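Gallery: Sorting and Packing at Hindstead

The gallery brings together views of the sorting and packing hall at Hindstead, where household goods returned through the Idard and Erraji collection points are received, checked and prepared for reissue. The hall was opened to visitors in the spring, and this page has been compiled for those who were unable to attend. Further material is held in the site office and may be consulted by appointment.

About the hall

The building was put up as a seed store and has a floor area of 1584 square metres. It was taken over by the Plavley depot when the older premises became too small for the volume of goods arriving each week. Some 1000 items now pass through on a normal working day, most of them kitchenware, small tools and fittings.

Goods are received at the north doors, where they are weighed and given a batch card. They are then passed to the sorting benches, of which there are 8, and afterwards to the bins. Each bin is assigned to a single batch until that batch has been cleared. Mixed batches are not accepted after 4 p.m., as the evening shift deals only with packing.

Items suitable for reissue are wrapped and placed in cartons for Erraji. Damaged metal goods are set aside for recycling at Idard, and the batch card is signed and filed on the day of clearance. Visitors often ask whether single items can be traced. Once a batch has been closed, they can be traced only as far as the carton.

The bins

Metal bins are used throughout the hall. They are emptied and wiped down between batches, and any bin found to be bent at the rim is withdrawn until it has been repaired.

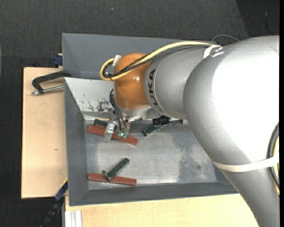
HINDSTEAD, May

A grey metal bin with sloping sides, with the gripper pointing down into it. The yellow cable crosses in front of the orange joint.

Visiting

Group visits are arranged through the Plavley office. Sturdy footwear must be worn, and bags should be left at reception. Prints of the gallery may be requested for use in schools and local displays, provided that the depot is credited.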